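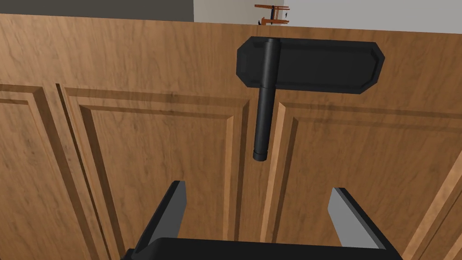 # Week 7: Wood moves, so plan for it

Hi all. These are my notes from Tuesday's talk, typed up a bit more neatly than I scribbled them on the board. If you missed it, read this and then come find me before the shop session, please, because we're cutting panels next and I'd hate for you to glue one in solid.

## Where we left off

Last time we got as far as the idea that a board is basically a bundle of straws. The straws run up the trunk, and the walls of the straws take on water from the air and let it go again. When they take it on they get fatter. They hardly get any longer. So a board swells and shrinks across its width, and you can pretty much ignore its length (I do, for furniture).

A few of you asked why that matters if the wood has been dried already. Well, kiln drying only gets you to a starting point! After that the board just follows the air in the room. Heat on all winter, it shrinks. Sticky August, it swells. Varnish slows this down a lot but doesn't stop it, and I know the can sometimes makes it sound otherwise.

## Reading a board

Look at the end first, always. The growth rings tell you how the board was cut:

- **Flat sawn**: rings curve across the end like a smile. Big flowing patterns on the face, lots of swirl, and the most movement.
- **Quarter sawn**: rings stand straight up. Plain stripes on the face, moves about half as much.
- **Rift sawn**: rings on a slant. Somewhere in the middle, and my favorite for table legs, since all four faces look alike.

Knots are their own thing. A knot is where a branch started, and the straws have to bend around it, so the grain there goes every which way. Plane it from one side and you get tearout, plane it from the other side and you get tearout over there instead. Sharp blade, light cut, or just switch to a scraper and save yourself the swearing.

## Why frame and panel works

This is the part I got excited about and ran over time, sorry.

Say you want a door. You could glue up one wide slab, and for a while it would look great. Then summer comes and it sticks, or winter comes and it cracks or cups. People worked out the fix hundreds of years ago: make a frame from narrow pieces, cut a groove around the inside, and let a thin wide panel sit in the groove with no glue. The frame is narrow so it barely changes. The panel does all the moving it likes, inside the groove, where you can't see it.

Words you'll need on Thursday:

- **Stile**: the upright parts of the frame
- **Rail**: the parts going across
- **Panel**: the bit that floats
- **Reveal**: the gap you leave between one door and its neighbor

Zaid Mahasneh asked a really good question, which was how the panel stays put if it isn't glued. Answer: one small dab of glue (or a pin) in the middle of the top rail and another in the middle of the bottom one. That keeps it centered and it can still grow both ways from there. And finish the panel *before* you put the frame together! Otherwise it shrinks in the winter and you get a pale stripe of bare wood down each side. I have a bathroom cabinet at home that shows this beautifully, and I walk past it every single morning.

## A quick sum

We did this one together. Our test panel was 456 mm wide, and we said it might change by 1 percent over a year.

456 × 0.01 = 4.56 mm

Split that over two sides and it's 2.28 mm each. So if you fit the panel at its driest, leave at least that much room in each groove, and I'd round up to 3. For the narrow panel, at 144 mm, the same sum gives 1.44 mm in total, so you can relax.

## For next time

1. Bring your cut list. Pencil is fine.
2. Read the Liyanage handout, pages 7 to 19. Skip the bit on veneers for now, we'll get there in March.
3. Pick your panel stock from the rack and write your name on the end, not the face (chalk, please).
4. Stack it with sticks between the boards so air gets to both sides.

Safety glasses are in the drawer under the drill press. Long hair tied back, sleeves up, and if the dust collector sounds funny, switch it off and call me over.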